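# Section 4: Your first two-handed session

Treltura Buteo hand-held gripper kit, revised 24 Mar 2018 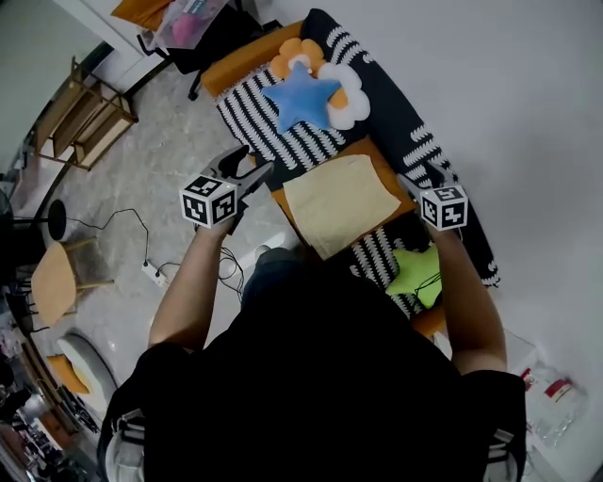 *Fig. 4-1. Two-handed cloth work over a sofa. Left jaw up, right jaw reaching toward the sofa, cloth between the two grippers.*

You should arrive at this section with both grippers charged, the Munro pack fitted to your back, and the Telport software open on a computer that isn't in the middle of updating itself. If any of that is untrue, go back to Section 3. It's short, and it has a picture of the charger.

A first session takes 41 minutes if you follow the steps in order. It takes an afternoon if you start at step 9 because the earlier ones looked obvious.

## 4.1 Choosing a place to work

Any household surface between knee and chest height will do for a first session. Sofas are good. Beds are fine until your back files a complaint. Glass tables are a bad idea for a beginner, and so is anything you'd have to explain to a landlord.

Soft goods make the best practice objects: dish towels, cushions, plush toys, a shirt you no longer like. Start with one cloth and leave the wine glasses for Section 7.

1. Stand where you plan to work and stretch both arms forward, holding the grippers. If you hit a wall or a lamp, move. If you hit a person, apologize and move.
2. Turn on the room lights. Close the curtains if direct sun falls across the work surface.
3. Pick up anything on the floor that you might step back onto. You will step back. Everyone does, usually with great confidence.
4. Route the pack cable behind you and the power cord along the wall.

> **CAUTION:** Cords on the floor are a trip hazard, and you'll be looking at your hands the whole time. Walk the area once, looking down, before you put the headset on.

> **Note:** You don't have to tidy the rest of the room. Telport records whatever the head camera sees, so remove mail, medication labels and anything else you'd prefer to keep to yourself. The state of your shelves is between you and your shelves.

## 4.2 Putting everything on

5. Put the Munro pack on first. Tighten the shoulder straps until the pack stays put when you lean forward, then let them out one notch so you can breathe.
6. Put the headset on and tilt the camera down until both of your hands appear in the Telport preview with your arms in working position. A fine view of the opposite wall means it's tilted too high.
7. Pick up the left gripper, then the right. They're marked L and R on the underside of the handle. Swapping them won't hurt anything, but your recording will show a left hand living on your right arm, and Telport will reject it.
8. Rest a finger on each trigger and squeeze a few times. Both jaws should open fully and close without a click.

If a jaw clicks, look for lint. It's nearly always lint. Use the small brush in the lid of the case, and please don't use a knife, a key, or the other gripper.

## 4.3 The marker cubes

Each gripper carries a white cube printed with black square patterns. The headset camera uses the cubes to work out where your hands are. They're the least exciting part of the kit and the part most support tickets are about.

- Keep your sleeves clear of the cubes. Roll them up or wear something short.
- Wipe the cubes with a dry cloth. Spray cleaner takes the print off, and a blank cube is a paperweight.
- Don't add stickers. We've seen some very nice stickers. Telport couldn't see past any of them.
- Don't swap cubes between grippers, even if one looks newer.

You can turn a gripper almost any way you like as long as at least one printed face stays in view. Pointing the jaw straight up is allowed. So is reaching down to the seat. Tucking a hand behind a cushion hides the cube, and the Telport status bar turns amber until it comes back.

> **Note:** Amber for a moment is normal. Amber for an entire take means you've been working with your elbow in front of the camera.

## 4.4 Calibrating

9. In Telport, choose **Session > New > Two hands**.
10. Hold both grippers out in front of you with the cubes facing your head. Keep still until you hear one tone.
11. Slowly cross your hands, then uncross them. Wait for the second tone.
12. Touch the two jaw tips together gently. They aren't castanets.
13. Read the tracking score in the corner of the preview. A score of 91 or higher is a pass.

If the score comes in lower, repeat steps 10 to 12 once. If it's still low, check the lights and the sleeves, in that order. Calibrating a third, fourth and fifth time without changing anything is popular and has yet to help.

Calibrate again whenever you take the headset off, including when you take it off "just for a second."

## 4.5 Recording a take

The practice task is a simple fold. It sounds insulting. Try it anyway.

14. Lay one cloth on the work surface, within easy reach of both hands. Clear enough space on either side for the jaws to get in.
15. Pull both triggers together and release. The tone tells you recording has started.
16. Take one corner of the cloth in each jaw. Close slowly. The pads are soft, but your enthusiasm may not be.
17. Lift, bring the near edge over to the far edge, and lower.
18. Open both jaws all the way before you move your hands off. A jaw left half closed will carry the cloth along with it and undo your only achievement so far.
19. Flatten the fold with the side of a closed jaw if you like.
20. Return both hands to where they started and pull both triggers to stop.

Don't use bare fingers to help. If the cloth slides to the floor, either pick it up with the grippers or stop the take. A messy take that ends well is still useful and should be kept. A take in which a human hand swoops in to fix everything should be deleted – Telport has a button for it, and it's larger than you'd expect.

> **CAUTION:** Keep the jaws away from hair, pets, necklaces and children's fingers. The jaw has enough grip to hold a full water bottle, and it has no opinion about what it's holding.

## 4.6 When to stop

Each gripper weighs 700 grams. That's nothing for the first ten minutes. After that it's a personal matter between you and your forearms.

Rest after every 4 takes. Put both grippers down with their jaws open, drink something, and look at an object that isn't a cloth. Stop for the day if your wrists ache or your hands tingle.

21. Choose **Session > Close** and wait for the upload bar to finish. Don't shut the lid of the computer while it's moving.
22. Switch off the pack, then take it off. In the other order, you'll be feeling around behind you for a button the size of a lentil.
23. Put the grippers back in the case with the cubes facing up.

## 4.7 Common troubles

| What you notice | What to try |
|---|---|
| No tone at step 10 | Check the volume. Then check that the headset is plugged into the pack. |
| One hand missing from the preview | Lower the camera tilt, or raise the hand. |
| Hands drift apart on screen | Clean the cubes and recalibrate. |
| Jaw opens only partway | Lint. See 4.2. |
| Recording stops by itself | The pack cable has worked loose. Push until it clicks. |
| Take marked "Unclear" | Telport couldn't tell when the task ended. Pause briefly before you pull the triggers. |
| Cloth won't fold neatly | Outside the scope of this manual. |

Owners on the Buteo rental plan should send worn jaw pads back in the gray envelope. Pads ordered before April ship with the older screws, which need the smaller of the two drivers in the case. The larger one will seem to fit.

Continue to Section 5 for one-handed work, drawers, and the zipper.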